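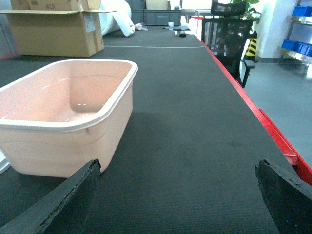

8 February 2019

Rain until two, then wind. Did the parish register work in the morning as planned and got as far as the burials for 1723, which are in a dreadful hand. The curate that year wrote his sevens like ones and never crossed a t. I am fairly sure now that the Skorbridge miller and the man buried in January are the same person, though the surname is spelt 3 ways on one page. Wrote to Keith Gosling to ask whether the Kondgate copies have the same entry. He has the better eye for it.

Soup for lunch, the end of the leeks. The bread had gone hard so I toasted it.

Lavanya Poojary rang while I was washing up. She has typed over 2000 entries and wants to know whether to keep the old spellings. I said keep them and put the modern form in a second column. She thinks Shoaib Memon will object, as he did with the marriages, but he hasn't the time to do it all again and neither have I. We agreed she would send him four pages and see what he says.

Walked down to the post with the letter. The river is up to the second step and the path by the allotments is shut. Met Vesna Matić coming the other way with her sister's dog. She says the bus through Kondgate is to be cut back to mornings only, which will make the record office awkward. I should have to stay over or ask for a lift.

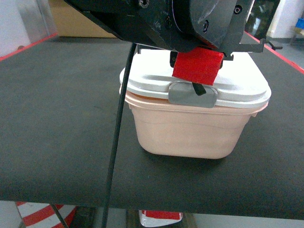 Back by four. Lit the fire and read through what I copied this morning. Found two mistakes already, both mine: a Hannah put down as Anna, and a burial entered under the wrong day. Corrected them in pencil. I must stop working without the magnifier.

Cornel Barbu has not returned the map of the glebe land. I have asked him twice. I need it before I can say where the mill leat ran, and the later map is no use for that, being drawn after the new weir.

Knee bad on the stairs again. Eggs for supper. Bed at ten, with the wind still getting up and the back gate banging. Went down and tied it.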